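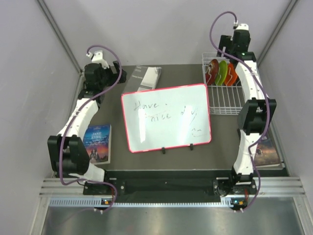 Two-arm cell with whiteboard, dish rack and books on the table.

Dostance Course, Unit 2: Good Practice at a Shared Table

Welcome back, everybody, and thank you for bearing with me through all that paperwork on risk assessment. Today we get to the rules people really use every day, starting with the one I care about most – write down where each arm may go before you let either of them move. With two arms reaching over one table there is always a patch both can get to, and your sheet needs to say which arm has the right of way in it.

Next come the household things. Give every object a line on the sheet, books and paper included, and note its condition as you find it.
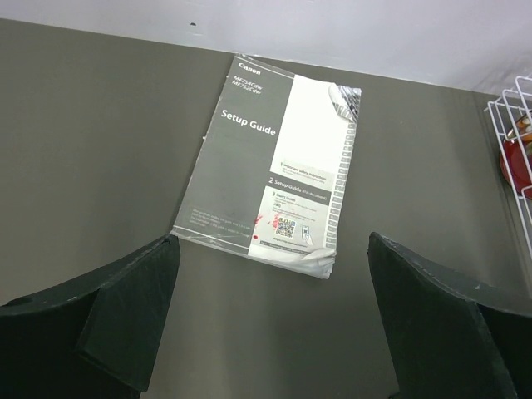
A worn corner or a bit of lifted plastic can change how a thing is gripped, so please don't skip that column, even when you're in a hurry (I know, I know). At Arnanow we keep the sheets until October and go back to them more often than you'd think.

Cables get their own check. Look at them with the arms reaching far out as well as at rest, and leave enough slack for both. 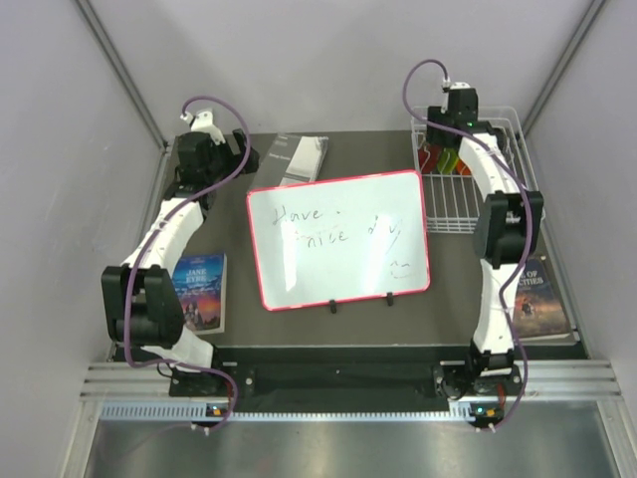
One reader of last year's handout wrote in that the speed limit should come before the cable check, as a slow arm forgives a snagged cable and a fast one doesn't. I've come around to that, so please swap the two on your own copy before the lab.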